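From: Jocelyn Galang
To: Cletberg breakdown and recovery list
Subject: Re: Flat battery, automatic, underground car park

On the Cletberg list, Heiskanen wrote:

> My sister's car has died on level 2 of the station car park and the
> breakdown firm says their truck won't fit under the barrier. They want
> to charge extra for a second vehicle. Is that normal? It's an automatic
> with an electronic handbrake, stuck in Park, and the battery is
> completely flat. She only has the basic cover with Verier.

Yes, it's normal, although they should have told her when she rang. A full-size flatbed won't go under most car park barriers. Firms that do a lot of this work keep a low pickup or a small 4x4 for it, and the smaller ones have to borrow one.

Before she pays for anything, ask them to send someone with a jump pack. If the battery is the only fault, that's a roadside call and comes under basic cover. With Verier you only pay for recovery if the car has to be moved more than 300 metres, or it was when I last renewed in June. Check page 2 of her policy booklet, the wording changes.

If it won't start on a jump pack, you still want power on it long enough to get it out of Park and let the handbrake off. Don't let anybody drag it with the wheels locked. I had that done to an estate car years ago and the bill for the gearbox was 728 pounds. The driver's firm paid in the end, but it took months of letters.

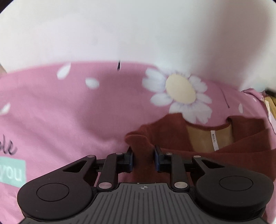 Hand-held gripper, two linkage arms

If there's no way of releasing it, they'll need wheel skates or dollies. These go under the locked wheels and the car is pushed or winched out slowly to where the truck can reach it. Ask on the phone whether they carry them. Plenty don't, and then you've waited an hour for nothing.

On the extra charge – I'd expect up to 100 pounds for a second vehicle in the daytime, more after 10 at night. Get the figure by text before they set off. Also ask the car park office to stop the clock on her ticket. Ours did when I showed them the job number, but you have to go before the office shuts.

The Pedia page on electronic handbrakes has a fair list of which makes have a manual release and where it is. Some are under the boot floor. If the boot is electric as well she'll need the key blade and the front door lock first.

What make is it? I might have the handbook.

Jocelyn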